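Cable snag (two-arm robot cells)

From the Plasitz bench robotics wiki, the informal encyclopedia of things that go wrong

A cable snag is what you get when a wire or hose on a robot arm catches on something it wasn't supposed to touch, and the arm keeps moving anyway. It's one of the most common faults in small two-arm cells, and it's the one I get asked about most, so I've let this article grow longer than the others. I wrote most of it after our own bad one in April. If your arm is stuck right now, skip down to "What to do when it happens" and come back for the rest later.

Other names

People at Usano call it a hang-up. The old Lundgren service notes say "external cable interference," and if you search for that phrase you'll find the good wiring diagrams. In our shop we just say the arm got leashed. A snag is different from a cable fatigue break, where the wire wears out on the inside from bending too often, although a string of small snags will get you there a lot faster.

How it happens

A small arm has a lot of joints and needs power and signals all the way out to the wrist. Some arms carry everything inside the links. Plenty of others carry at least part of it outside, usually in a loop that leaves the wrist, runs down along the arm and comes back in near the shoulder. The loop has to have slack in it or the wrist can't turn, and slack is exactly the thing that catches. So you're always trading one problem for another!

The trouble is that the motion planner usually has no idea the loop is there. It knows the shape of the links and it knows where the table is. It may know about the other arm too, if somebody set that up properly. A floppy black tube that changes shape every time the elbow moves doesn't fit neatly into that kind of model, so most people leave it out and hope (I did, for longer than I'd like to admit).

Things I've seen cables catch on:

The corner of a mounting plate, especially if the bolt heads stand proud.
Clamps left on the front rail.
The rim of a basin or bin, when the arm reaches over it and then pulls back low.
The handles of a soft bag. These are the sneaky ones, as a strap will bend out of the way nine times and then loop itself over something on the tenth.
The other arm.

Why two arms make it worse

With a single arm you can usually find a safe side and keep the loop over there. With two arms facing the same table, the safe side of one can be the busy side of the other. Cables on the outside of each arm are the better choice in my opinion, and it's what I'd pick for any new cell. The middle stays clear for the handovers. You do pay for it out by the walls and posts, where there's less room than you think once the elbow swings wide.

Tidying jobs are the hardest on cables. Sorting a row of tools on a bare bench is pretty gentle work, all short moves at the same height. Once you ask the arms to reach to the back for a basin or a bag, then come forward to the rail for the next tool, every joint goes through a big part of its travel and the loops get dragged along with it. Garden tools add their own fun. A long handle in a gripper sticks out past the fingers on both sides, and it can hook a cable on the neighboring arm even if the arms themselves never come close. The planner treats the trowel as part of the hand only if you tell it to.

The gardening layout is a good one for thinking all this through. Both arms sit on the front rail and reach toward the back, with muddy trowels and a hand rake between them, and on the right arm you can follow a thick corrugated cable from the gripper down the outside to the shoulder.

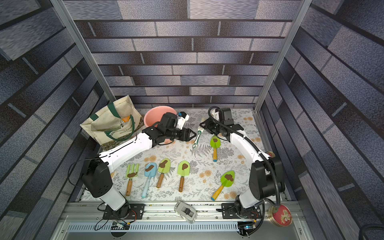

Signs to look for

A bad snag is obvious. The arm stops, the controller complains, and you hear it from the next room. The mild ones are easy to miss, and they're the ones that cost you money over time. I'd look for these:

The gripper lands a little short of its target, always in the same direction, and only on long reaches.
One joint runs warmer than its twin on the other arm.
The controller reports a following error (the joint isn't where it was told to be) and then clears itself before anyone gets there.
Shiny rubbed spots on the cable jacket, or a corrugated sleeve with ridges flattened on one side.
Wrist signals that drop out for a moment when the arm is stretched, then come back.

That last one fooled us completely. We swapped a perfectly good wrist module before anyone thought to wiggle the plug.

The April snag

Ours is the case I know best, so I'll tell it in full. We were running a put-away job on a two-arm cell with Vulier controllers. It had been running fine since breakfast. On the 27th cycle the left arm reached over a bin, its loop slid under the lip, and the arm pulled back toward home at normal speed. The loop went tight. The force limit should have tripped right there, but I had raised it the week before to stop false trips with heavier tools, and I hadn't put it back.

So the arm kept pulling. It dragged the bin 3 inches across the table and into the other gripper, and then the connector at the wrist let go. With the signal gone the gripper opened, as it was set up to do, and the tool dropped. No one was inside the cell and nobody got hurt. We lost 2 days waiting for a connector, and I spent a good part of that time reading my own settings file and wincing.

What bothers me most is that the log had warned us. There were 2 following errors on the same joint that morning, both cleared on their own, both on the reach over the bin. I'd seen them go by and figured they were noise.

What to do when it happens

1. Hit the stop. Don't try to jog the arm out of it from the pendant, however tempting it is. You'll guess the direction wrong at least once.
2. Look before you touch. A stretched cable stores some pull, and so does a joint held by its brake. Keep your face and fingers out of the line of the cable.
3. Support the arm by hand before you release any brake. Small arms still drop faster than you can react, and a gripper holding a metal tool makes a nasty pinch.
4. Free the cable, then follow it with your fingers from end to end with the power off. Feel for flat spots, cuts and soft places.
5. Check both connectors, even if only one took the load.
6. Bring the arm home at the slowest speed you have, with a second person at the stop button.
7. Write down the joint positions from the log. You'll want them when you go looking for the move that caused it.

Prevention

The cheap fixes go a long way. Hook-and-loop straps at the elbow keep the loop close without pinning it, and a smooth sleeve over rough tubing helps it slide off edges. Please don't use zip ties pulled down hard. They turn a gentle bend into a sharp one, and you end up with a fatigue break in place of a snag.

Run every new job once at low speed with somebody watching only the cables. It feels silly, and you will be bored, but it has caught more trouble for me than any software check. Move the tall stuff too – if a bin can sit outside the arc of the loop, put it there.

On the software side, you can add a fat invisible shape around the outside of each arm to stand in for the loop. It costs you some reach. I also set a rule that two following errors on one joint in the same shift stop the job until a person clears it. And if you raise a force limit for testing, put a note on the screen in big letters. Ours is bright orange now.

Open questions on this page

I don't have good numbers for how long a sleeve lasts in dirty work. Dried soil gets into the ridges of corrugated tubing and I suspect it wears the jacket from the outside, but I haven't measured it. If you've run a wet or muddy job for a full season, please add what you found to the talk page.

See also: Following error; Force limit, raising and restoring; Gripper behavior on signal loss; Strain relief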